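**Livex adds fridge organiser range to home storage line**

03/03/2022 -- Livex has extended its home storage line with a set of dividers and liners for upright refrigerators. The range covers door shelves, main shelves and crisper drawers, and goes on sale in April through Vadari.

The door divider holds bottles upright and adjusts in steps of 25 mm. Each unit is rated for loads of up to 7 kg. 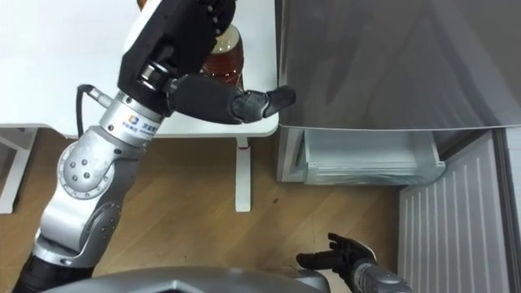

Drawer liners are supplied in one width, 205 mm, and can be trimmed with scissors. All parts are washable by hand -- dishwasher use is not advised.

"Most drawers are used at half their depth," said Rhea Layug, product manager at Livex. "The liner and divider were sized together to correct that."

Trade enquiries: Gerardo Maglaya, Livex press office.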